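Search this site Go

Norine answers Wollomix over "hand-finished" label

2019-10-08

Norine, which makes leather wallets, belts and small bags, will stop using the words "hand-finished" on its fall line until every step behind the claim has been checked by an outside reviewer. The company has read too many swing tags to take its own on trust.
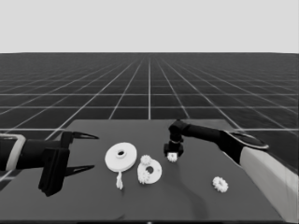 The review began in August, after rival label Wollomix put the same words on a run of 3000 belts. Norine asked what they meant and was sent a brochure. It then asked its own workshop the same thing and got two different answers, and neither matched the tag.

Under the new rule, a bag may be called hand-finished only if the edges are painted, sanded and burnished by one worker at one bench. On that test, 500 bags in the Minami range pass. The Asik card holder does not, and its tags are being reprinted. 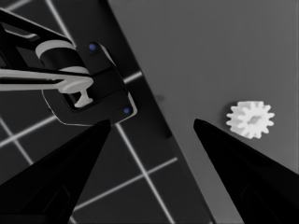
What changes for stores

Stores holding older Asik stock can return it or ask for plain tags at no charge. Prices stay where they are. Norine doubts that a word on a tag was ever worth the extra money some shops charged for it, and would like to see the sales numbers from anyone who thinks otherwise.

A list of the steps used on each product will be printed inside the box. Heritage stories, old tools and founders' portraits will be left out.
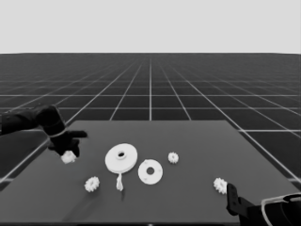 One stockist wrote back that shoppers "never read the inside of a box" and that the list would do little unless it hung on the outside, where the old claim used to be. Norine has no good reply to that yet. A trial with 200 outside tags starts with the Minami tote.

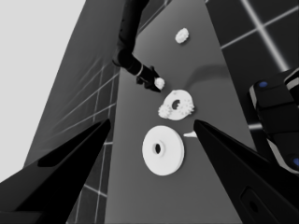
Norine Press Office
Media Relations

The full wording of the rule is free on request. Wollomix has been sent a copy and has not said whether it will use it.

Filed under: Leather Goods, Labels & Claims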